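Service Robotics, Testdale campus
Handout for Week 4: Looking after the kitchen cell
Leszek Sikora

Read this before the Wednesday prac. Last year's group were asked to read it too, and several of them have since told me it would have been useful.

Which cell we mean

The kitchen cell is the one at the far end of the Grīnberga lab, and it has been called Brenda for longer than I have been here. It is an arm, a two-finger gripper, a wrist camera, a controller in a cupboard, and a kitchen counter. Students tend to list the first few and forget the counter. The counter causes most of the faults, so it is on the assessment.

Brenda came from Skurkell with a manual written for people who bolt an arm to a steel table in a clean room and feed it identical brackets until they retire. We have kept the chapters on wiring and torque. For the rest, use these notes and whatever Mieczysław Ostrowski has written on the inside of the cupboard door.

Before you power up

Walk around the whole cell with your hands in your pockets. The temptation is to start tidying, and then you can't tell me what was wrong.

Look at the cable run first. The wrist cable should hang in one loose curve from the elbow clip, with enough slack for the wrist to go all the way over and come back. If the curve has turned into a spiral, somebody parked the arm after a full turn and went home. Unwind it by jogging the wrist joint in slow mode. Do not unwind it by pulling the plug and spinning the connector, which has been done, and which cost us the connector.

Next, the base bolts. There are 4, each with a paint stripe across the head and onto the plate. If a stripe no longer lines up, stop there and find Mieczysław. You may be tempted to nip it up yourself with the shifter from the bike shed. He will know.

Then the fingers. Run a thumb along each pad. They should feel slightly tacky, like a new rubber. Shiny pads mean dust or cooking oil (we don't cook, and yet). Wipe with a damp cloth, then a dry one. No solvent. Solvent makes them lovely and grippy for one afternoon and crumbly for the rest of their lives.

Last, the emergency stop. Press it, check that the controller light goes to amber, twist to release. Do this every session, including the ones where you are late.

Homing

Switch on at the wall, then at the controller, then wait. The pendant will say READY well before the brakes have finished thinking about it. Give it a count you'd be embarrassed to say aloud.

Home in slow mode, speed slider at 50 per cent or under. The arm goes up before it goes anywhere else. If it starts to travel sideways first, hit the stop, because somebody has saved over the home routine, and sideways is where the appliances live.

When it arrives, compare the joint readings with the card taped to the pendant. Small differences in the last digit are fine. A difference you can see from the door is a homing fault and goes in the book.

Camera calibration

Brenda judges where things are using the wrist camera, and the camera judges where it is using a sum that assumes its bracket hasn't been knocked. The bracket gets knocked. So we recalibrate at the start of each week, and again whenever anybody says "it was only a little bump".

Put the checkerboard flat on the worktop. Run CAL from the pendant. The arm will visit a series of poses and peer at the board from each one, like an uncle with a menu. It takes its pictures only when it has stopped moving, so don't lean on the counter while it does this. Leaning on the counter moves the board by an amount you can't feel and the camera can.

The routine prints an error at the end. Under the limit on the card, accept it. Over the limit, check in this order:

Is the lens clean? It has a thumbprint on it.
Is the board flat? Somebody rolled it up to carry it.
Is the bracket tight?
Has anybody changed the lights?

Only after all of that may you blame the software, and you'll need to show me the printout.

Surfaces that lie

A fair bit of the lecture was on this, and the question at the end about "why not just use a plain table" deserves a longer reply than the one I gave, which was a look.

Glossy tiles throw highlights about, and the highlights move when the camera moves. The segmentation code thinks a moving highlight is an object. It will sometimes plan a grasp on one, with great confidence, and close the fingers on air a short distance from the wall.

Clear things are worse. A transparent jar or canister returns whatever is behind it, so the depth reading is either the back wall or nothing. What's inside can help: a canister full of something colourful gives the camera a decent blob to work with, though the blob is smaller than the canister, and the gripper will come in too tight unless you add the clearance by hand.

Stainless steel shows Brenda a smeared copy of the room, arm included. The arm has been known to avoid itself.

Patterned worktops, especially anything with marble veining, upset the plane fit less than you'd guess. What they do upset is edge detection on pale crockery. A white plate on a white and grey pattern is hard going. Put something with a bit of colour under it or on it while you're debugging, then take the help away once the thing works.

Soft toys are the kindest objects we have. They're bright, they squash, they forgive a bad grasp and they don't chip. Start every new routine on plush fruit. Move to rigid things when you can do the plush ones 40 times in a row without touching the pendant. Ceramic comes last, and glass comes after I've signed your sheet.

Collision boxes

Every fixed thing on the counter has a box in the world model, and the planner treats the box as solid. If you shift the toaster, the box stays where the toaster used to be. The arm will then politely steer around nothing and put its elbow into the toaster.

So, if you move an appliance, move its box. Use the tape marks where there are tape marks. Where the tape has come off, measure from the wall and the counter edge and type in the new figures, then run the planned path in the air at low speed before you trust it. Cords count. A cord hanging down the side of an appliance doesn't have a box at all, and the fingers will find it.

Overhangs need thought too. Something laid half on one surface and half on the next has no sensible support plane, and the planner picks whichever one it met first. Long thin objects do this all the time. Give them a temporary box of their own or shift them before you start.

Cutting boards: stack them or separate them, but tell the model which. A small board resting on the lip of a plate sits on a slope, and a gripper that expects level wood will come down on one finger.

Weekly service

Wipe down the arm covers with a barely damp cloth. Check the gripper screws with the small driver and your fingertips, no more than that. Blow the dust out of the controller fan filter, outside, facing away from the bikes.

Swap the pads when the counter on the pendant passes 200 cycles under load, or sooner if they've gone shiny and stayed shiny after cleaning. The spare pads are in the drawer marked SPOONS. The spoons are elsewhere and I have stopped asking.

Look at the grease line at the shoulder. A thin even ring is healthy. A drip is a leak, and a leak means the cell is tagged out until Mieczysław has had the cover off.

The fault book

Write down what it did, what you were running, and what was on the counter at the time. "Robot went weird" fills nearly a third of the current book and has yet to lead to a repair. A good entry from May reads: "Grasp on white bowl closed early, calibration error fine, overhead light on left side out." We changed the tube and that was the end of it.

For the prac

Work in pairs. One person holds the pendant and the other watches the arm, and you swap at the half. The watcher is allowed to shout.

Start by listing every surface on the counter that could give the camera trouble, and mark which items have a collision box and which don't. Then choose a first object to pick and write a sentence defending the choice. Hand the sheet to me before anything moves. Bring closed shoes and a pencil, as the pens in the lab have all been picked and placed.

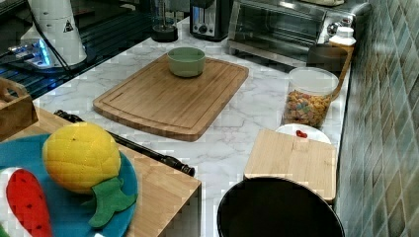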